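Notebook – student manipulation project, Kernitz workshop
February, entry 12

Started 8:00. Bench two only, bench one is still waiting on its power supply.

Carried over from last entry: hand-eye calibration redone after the head mount was retightened. Reprojection error is now acceptable across the middle of the table and still poor toward the far edge. I'm leaving it. The competition task sheet (Eltonthorpe round, student division) keeps everything in the near two thirds of the surface, and we have lost enough sessions to calibration.

Software: Gradari planner branch, with the Pylypenko grasp scorer put back in after last month's merge broke it. Candidate grasps capped at 200 per object. At 1000 the scorer does find slightly better poses on long objects, but planning time goes well past what the task clock allows. Cap stays at 200 unless someone speeds up the collision check.

Task for the session: sorting by spoken instruction. One object named, one destination named, basket or plate. Operator reads from the card, does not improvise wording. We had trouble earlier with people saying "bowl" for the plate and "box" for the basket, and the parser took both as unknown.
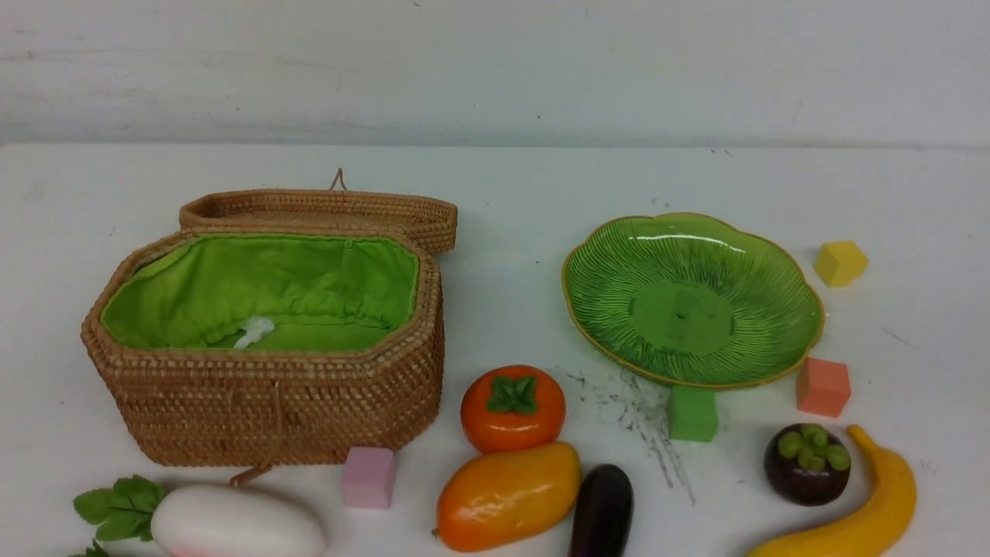 Segmentation was the first thing checked, before any motion. Small objects with flat colour are fine. The cubes come back as four clean masks, including the pale pink one in front of the basket, which the old threshold used to merge with the table. The green cube is the weak case. It sits right against the lower rim of the green plate and the mask bleeds across the rim on most passes. Raising the depth weight separates them but then clips the top face of the cube. The grey smudges on the table below the plate also produce a small false region at low confidence. Filtered by height for now. Someone should wipe the table properly with isopropyl, and I would still keep the height filter.

The basket is awkward for a different reason. With the lid standing open behind it, the planner treats lid and base as one tall solid and rejects any approach from the back. Modelled it by hand as an octagonal shell plus an inclined plate, lid handle included. Approach is now from directly above or from the front. The lining is soft and wrinkled, so the basket floor in the depth map is not a surface to trust. Release height set from the rim.

Grasp notes:

Persimmon – round, good. Centroid grasp is adequate. The calyx confuses the orientation estimate but orientation does not matter for this one.

Mango – prefer the short axis. The scorer agrees if the stem end is masked.

Banana – the curved body gives a centroid that falls near the inside edge. Use the offset rule from entry 8.

Eggplant – specular, almost black, holes in the depth image. Fill holes before scoring, otherwise the candidates float.

Daikon – leaves are separate in the mask about half the time. Grasp the body only.

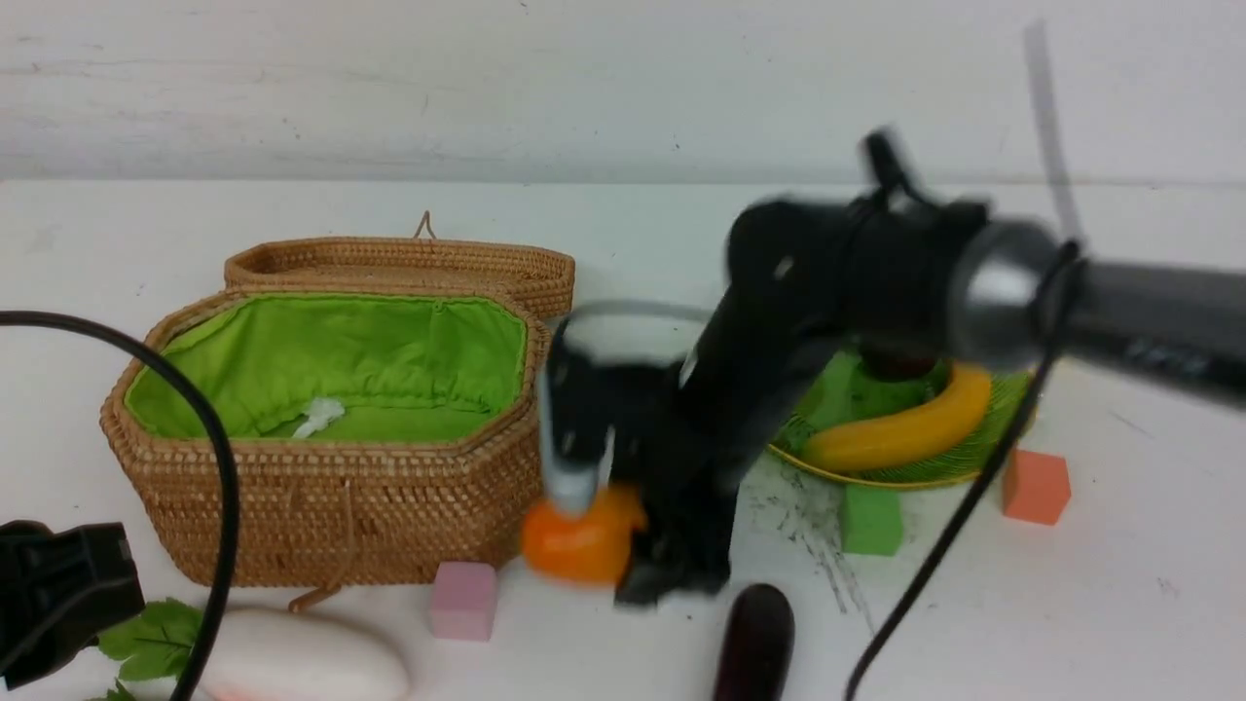

Closing speed was reduced for all rounded items. At the previous setting the first finger to make contact pushed the object sideways and the second arrived late, so the grip ended up off centre. Slower closing costs time on every pick but removes a good share of the regrasps. Force limit unchanged. If we need the time back, take it from the transit move, where the velocity scaling is still conservative.

Cable routing needs attention before the next run. The arm cable should have enough slack for a reach to the near left corner without dragging over the objects. I added a keep-out region for the worst poses, but that is a patch in software for a mechanical problem. A clip on the upper segment would do it.

Logging: timestamps from the arm controller and the head camera are still offset from each other. The offset is constant within a session, so it can be corrected afterwards, but whoever processes this set must apply the correction before trimming episodes. Script is in the shared folder under tools. Read the header comment first, as the sign convention is the opposite of what the old version used.

To do:
– isopropyl and lint-free cloth for bench two
– cable clip, upper segment
– retest green cube against plate with the new depth weight
– print fresh instruction cards, "plate" and "basket" only
– ask whether the Eltonthorpe rules allow a hand-built basket model or require it from perception

Arm parked, controller off, log copied to the lab drive.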